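Wernwood Allotment Association
Minutes of the October meeting, 7.30 pm, Penner Room 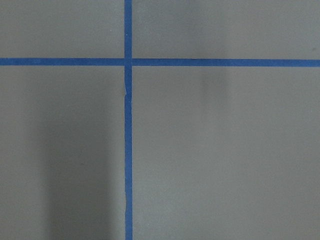
Present: Zyanya Arellano (chair), Ximena Barajas (minutes) and 9 members. Apologies from the Cellau Road plots.

1. Last minutes
Agreed, with one correction: the hedge quote was £900, not £400.

2. Water
The trough by the lower gate is still leaking at the valve. Zyanya has chased the plumber twice. Supply to be turned off at the end of the month as usual. Members should empty their own butts before the frosts.

3. Hedge on the Rornley side
Long discussion. Two members wanted it taken down to shoulder height, others were worried about wind on the top plots. Agreed to cut the lane side only this winter and look again in spring. Cost £900, leaving £2,000 in the account.

4. Rents
No change for full plots. Half plots were discussed but no vote taken.

5. Manure
One load ordered. It will be tipped by the top gate. Please keep the turning space clear and bring your own barrow.

6. Any other business
Bonfires: complaints from the lane again. None to be lit before dusk.
The shed padlock sticks. Ximena to buy a new one and pass keys round.

Meeting closed 8.50 pm. Next meeting in the same room.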